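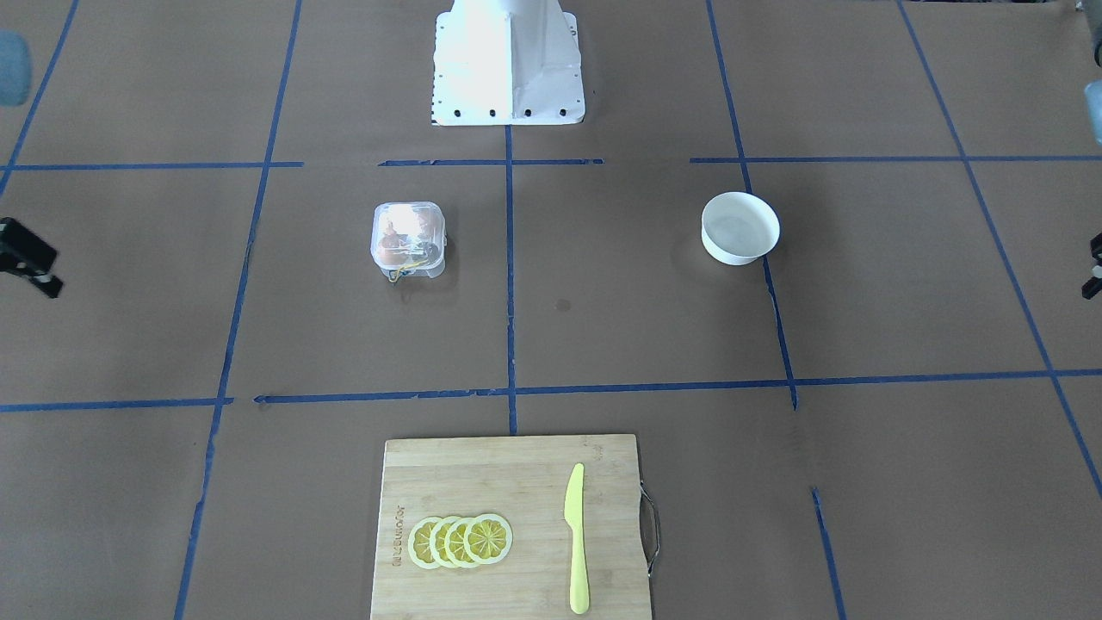

One shopper at our Bavmont store told us she'd given up on cooking after work, full stop, until a neighbor handed her one of our recipe cards. She made the lemon rice that night and came in the next morning for the whole set. I've been grinning about it ever since, and it's a pretty good way into our news.

BAVMONT, 2020-11-13 - Hegarty Pantry is putting out its first cookbook! It's called The Short Shelf, it has 200 recipes in it, and it goes on sale today at our stores in Bavmont and Hudon and through our website. I've been writing the weekly recipe cards at Hegarty for longer than I care to admit, and seeing them all bound up between two covers has made me a little silly.

The idea is simple. Every recipe starts from things that keep: rice, beans, pasta, onions, a jar of something sharp. Then you add one or two fresh things, usually a lemon or a couple of eggs (or both, I'm not going to stop you). Most of the dishes feed 4, and there's a note on nearly every page about cutting them down for one person or stretching them for a crowd.

We opened up the testing to our customers back in September, and wow, did you show up. We got 521 feedback forms, many of them with writing up the sides and onto the back. You told us the lentil soup needed more salt. You told us the onion tart took way longer than we'd said, and you were right, so we fixed the time and I rewrote the whole method while I was at it.

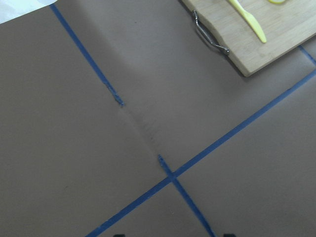
The other thing you asked for, over and over, was a book that stays open on the counter. So we went to Kovow, the print shop over in Hudon, and they talked us into a lay-flat binding and a cover you can wipe down. It costs us a bit more per copy and I'd do it again tomorrow. My own test copy has been through tomato sauce, fish sauce and one very bad evening with a bag of flour, and I can still read every page.

The book runs to 343 pages, with a chapter each for soups, grains, beans, eggs, things on toast and what I've been calling "dinner, sort of." Eggs turned out to be the longest chapter by a mile. You'll find the slow-scrambled ones from the very first card in there, plus baked eggs with white beans, a cold noodle bowl with a soft egg, and my favorite, a lemony egg and rice soup that I make whenever I have a cold.
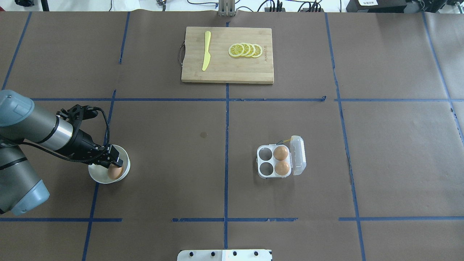
Brown eggs, a bowl and a four-egg carton.

If you already collect the cards, don't worry, they're not going away. We'll keep putting a new one by the registers every week, and the next few are all about winter squash.

Reporters and food bloggers who'd like a review copy or a couple of recipes to reprint can write to the press desk through the contact page on the Hegarty Pantry website. Please tell us which chapter you're most interested in and when you need it by. Book clubs and cooking classes can use the same page to ask about group orders, with pickup at either store.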